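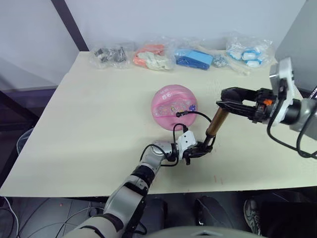
**lgosselin** · June 19, 2022
Karomer keeps rejecting my handover plans at the pre-grasp check. Two arms, one shared octomap, left holds and right takes. With the left gripper holding the brass cylinder and the right fingers coming in toward its upper end, the attached-object mesh is fine. The thin black cable looping over the left wrist isn't modeled at all, and depth points from it get filled in as occupied voxels. Right arm replans, then times out. Padding is already at 2 mm. Do I filter the points or model the cable?

**rindine_dev**
Filter. Add a capsule to the self-mask along the wrist and drop everything inside it. Costs up to 14 ms per cloud here.

**zofie_z**
Disagree. A capsule big enough for a slack cable also masks the other gripper's fingertips at handover distance, and then you have no perception exactly where you need it. Look at the reach into the bowl. Black cable there too, running down from the right mount across the table, with the tube lying right next to it. A fixed mask won't cover both cases.

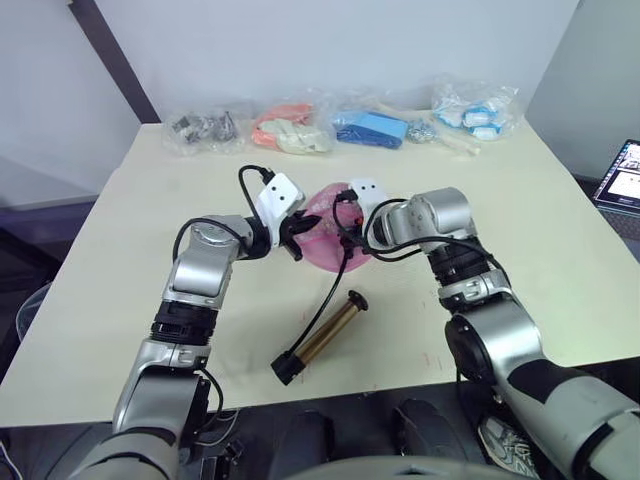

## Re: mask vs. model

**rindine_dev**
Then switch masks by task state. The planner already knows which object is attached.

**zofie_z**
It knows what it was told. If the grasp slips, the mask is wrong and nothing reports it.

**lgosselin**
Posted my notes with the config diff. Same pose type, both grippers at the tube:
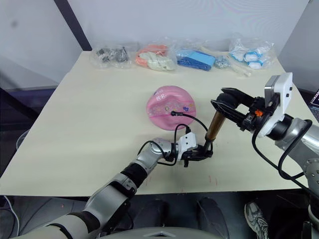 *4 min read*

Short version: I allowed contact between the right fingers and the attached tube only, and set voxel decay to 2 s. No mask yet. Logs from Teltton to follow.

**zofie_z**
Check that decay against your replan rate first.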